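Do You Really Need to Cover the Table?

2018-05-27

I've read a lot of advice this spring on how to set up a work table, and most of it was written by people who sell things for work tables. Cover it with this. Divide it with that. Buy the mat, then buy the spray that cleans the mat. I have owned 10 mats in my life and I miss two of them.

So when Shivam Ahuja told me that paper and blue tape would sort out my sorting problem, I nodded politely and assumed he had been talking to somebody at Prisby again. His theory goes like this. You cover the top with brown paper, you run tape across it both ways, and every little square becomes a place where a thing can live. The foam goes in one spot, the sheet in another, and the bin stays where the bin stays.

My trouble is with the sheet. I don't mind green, and I can see the appeal of a surface you could wipe down. But a shiny green sheet under a bright light throws glare right back at you, and I've squinted at enough of those to be wary. The fine dots in the texture are supposed to help with that, according to the kind of person who has opinions about texture. I remain unmoved. 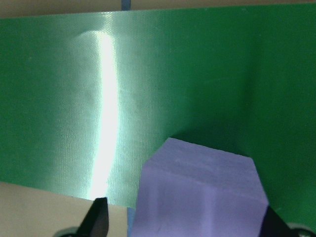 Foam I have fewer complaints about. A block is light, it doesn't scratch anything, and if you drop it on your foot you carry on with your day. The purple ones are easy to find on a tan table too, and I'll give them that much. What I don't buy is the claim in the Pamance newsletter that color coding your supplies saves 8 minutes a day. Eight minutes doing what? Looking for purple things?

Back to the tape. Shivam's case is that a grid makes you put things back. Mine is that a grid makes you feel bad about not putting things back, and I already have a closet for that. I tried a version of it at home on half the kitchen table. For a while I was very good. Then the mail came, and mail doesn't care about squares.

Still, I have to be fair to the paper. It's cheap, it takes pencil notes, and when it gets ugly you pull it up and put down more. A yellow dish for small pieces, a blue bin for the bigger ones, brown paper under the lot. I could live with that. I'd skip the Kashyap tray inserts, which cost more than my table did. 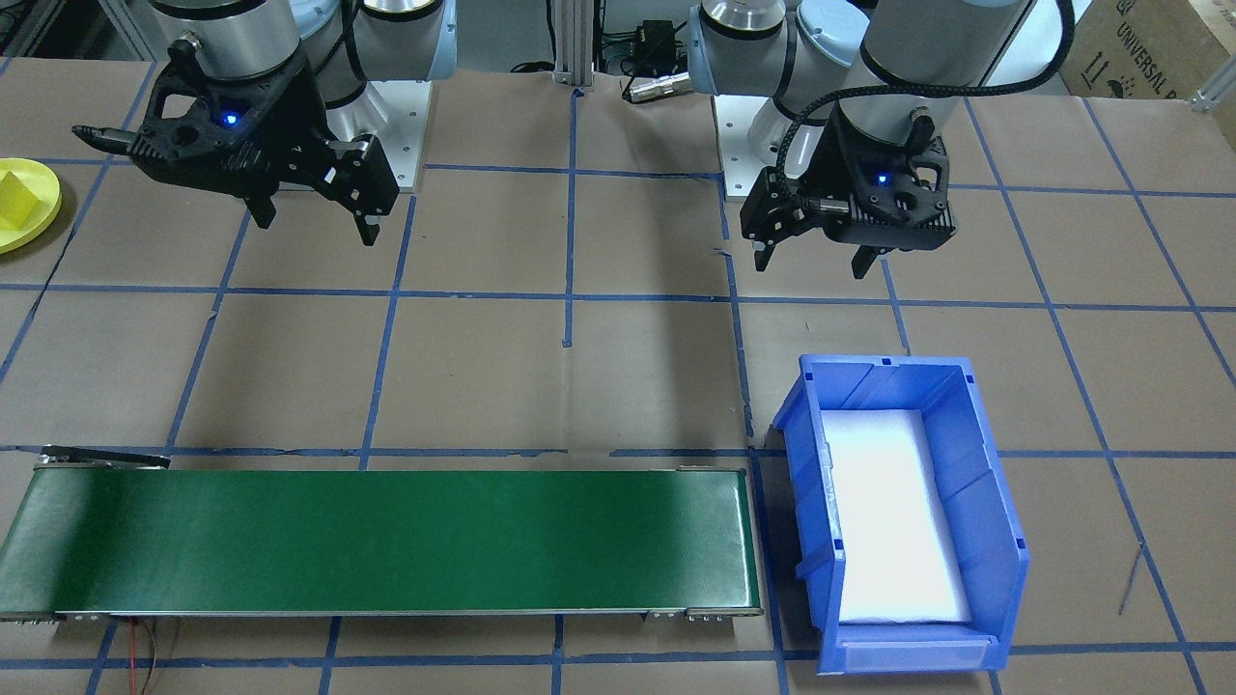
So is the tape grid worth doing on an ordinary table at home?

Only if the table has one job. If you also eat on it, leave the tape on the roll and put your money into a decent bin. A plain dish for the small stuff will do the rest.

I'll try the full table in June, once the Cendix boxes are off it. Shivam has promised to bring the paper. I'm supplying the doubt.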